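Facilities and Workshop Support
Ticket 296
Subject: Small hardware missing from parts bin after bench move, Latmont workshop
Category: Benches, storage and consumables
Priority: Normal
Requested by: Saodah Oei, Assembly Instruction
Assigned to: Wahyudi Nugroho, Workshop Support
Status: Closed

Original request

The parts for the June assembly course were transferred to the white table in the Latmont workshop at the end of last month. When the instructors prepared the first exercise, the hex nuts listed on the kit sheet could not be found in the blue bin. The sheet calls for one gear, a set of small screws and two hex nuts of different sizes. The gear and screws were accounted for. Please establish whether the nuts were left behind at the old bench, and advise whether a replacement kit must be ordered from Hatus.

The instructors also ask that the table surface be reviewed. Small fasteners roll on the bare tabletop and are lost on the floor, where they are difficult to find.

Action log

Entry 1, 8:40 a.m., W. Nugroho
Ticket accepted. The old bench was inspected, including both drawers and the tray beneath the vise. No hex nuts matching the kit sheet were found. The floor in that area had been swept before the inspection.

Entry 2, 9:15 a.m., W. Nugroho
The stock cabinet was checked against the June issue record. The record shows that one complete kit was signed out by Jasper Van den Broek. No nuts were returned separately. Mr. Van den Broek was contacted and asked to confirm where the kit was unpacked.

Entry 3, 10:05 a.m., J. Van den Broek
The kit was unpacked on the gray mat, and the gear and screws were placed in the bin from there. I do not recall placing the nuts in the bin. They are black and could be missed by a person who looks only inside the bin. Please check the back of the mat, to the right.

Entry 4, 10:30 a.m., W. Nugroho
Both nuts located on the mat, behind and to the right of the bin. They were lying flat, the smaller one to the right of the larger and a little farther back. The gear and the screws were in the bin, toward the near left corner. The kit is complete and no order to Hatus is required.

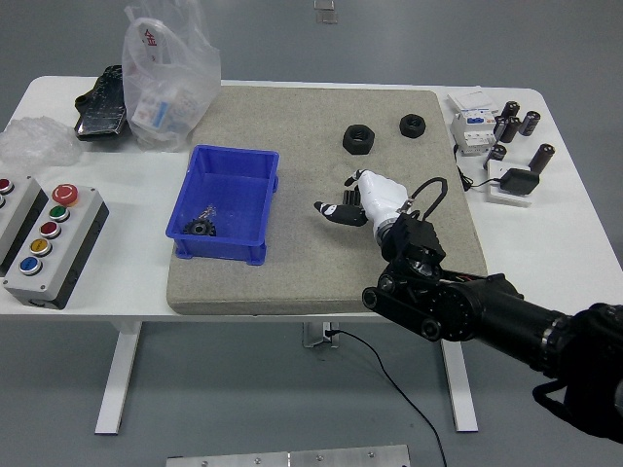
Entry 5, 11:20 a.m., Y. Chin
Table surface reviewed at the request of the instructors. The mat covers most of the center of the table and is suitable for sorting small hardware. It should remain in place. Its front edge extends past the tabletop and should be drawn back until it lies flush, so that sleeves do not catch on it.

The following items were noted on the left side of the table and require attention:

Bubble wrap, at the back. To be folded and returned to the packing shelf, or discarded if torn.

Black crumpled item next to the bubble wrap. To be identified by the instructors and removed from the work surface.

Two push-button control boxes, near the front. These are to stay on the table. The area before them must be kept clear so that the red emergency stop can be reached without moving anything.

Entry 6, 1:45 p.m., S. Oei
The findings are accepted. The instructors request a lidded container for the nuts, as the open bin is often carried between tables. Is one available from stock?

Entry 7, 2:10 p.m., W. Nugroho
A Brorkix container with a snap lid has been reserved at the stock counter under this ticket number. It may be collected by any instructor on presentation of the kit sheet. The blue bin may continue to be used for the gear and screws during the exercise.

Entry 8, 3:30 p.m., O. Öztürkmen
Kit sheet amended. The person unpacking a kit must now tick each item when it is placed in its container, and must initial the sheet before leaving the table. Previous copies of the sheet should be withdrawn.

Resolution

Cause: Two hex nuts were left on the mat when the kit was unpacked and were not transferred to the bin.
Corrective action: Nuts located, kit sheet amended, lidded container reserved.
Replacement parts: None.
Outstanding: Removal of packing material and adjustment of the mat, both assigned to Assembly Instruction.

To reopen this ticket, reply to the closing notice and quote the ticket number. Requests concerning other tables should be submitted separately.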